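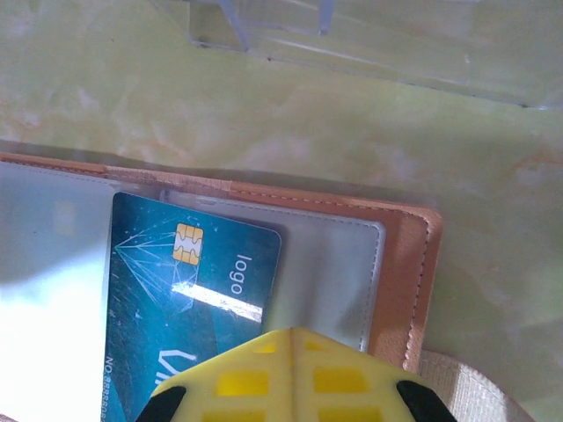

Chapter 7
When the Grip Fails

Most faults in a handling cell are small. A packet slips, a card stays in its sleeve, an arm stops short and waits for an operator. This chapter deals with one such fault that grew into a safety matter, and with the checks that should have caught it.

The cell at Zunville had two arms sharing one table. Its log for Jun 6, 2019 records 3247 attempted picks, of which 2253 were completed. The rest ended in a dropped or missed item. The operators had grown used to this and cleared each stop by hand, reaching over the table while the arms were paused.

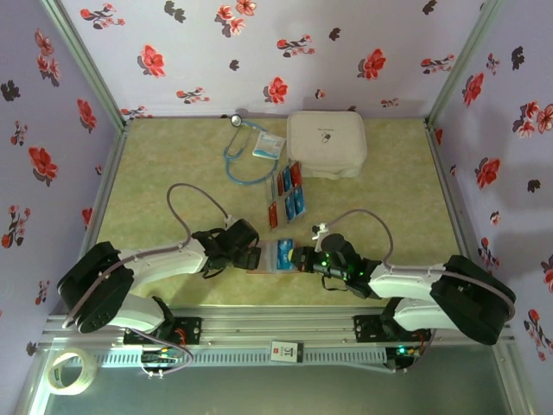 A paused arm still has power. On the Trasska controller used in the cell, a pause held the joints in position but left the grip command active. When the gripper lost a thin item, the software read the closed fingers as a good grip and carried on as soon as the pause was lifted. One operator had a hand between the fingers at the time. The injury was a bruised thumb.

The inquiry named two causes. The force threshold had been set for boxes and never changed for flat goods, and the stop button had been treated as a last resort – the Clasby manual called for it every time a person reached in.

We begin with grip sensing (7.1), then look at the difference between a pause and a protective stop (7.2). Section 7.3 covers fault logs, and asks at what point repeated small faults should close a cell.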